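11th July

Worked the whole day on the extension returns, even though it's the weekend. There were 14 left when I sat down and 8 when I quit at supper. Most of the time went to the Vemska account, where the bank fees had been booked twice since spring. The Altley return is ready to sign. Owino still owes me 2 mileage logs and a property tax bill.

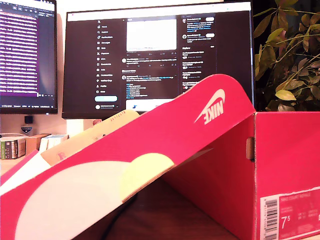 The client from Giderley wrote back after lunch that she didn't see why I wanted every receipt when the card statement already had the totals. I told her the statement doesn't say what was bought. She sent over 66 pages, some sideways.

Need to renew the software license before the end of July. Bed at eleven. Start on her depreciation schedule tomorrow.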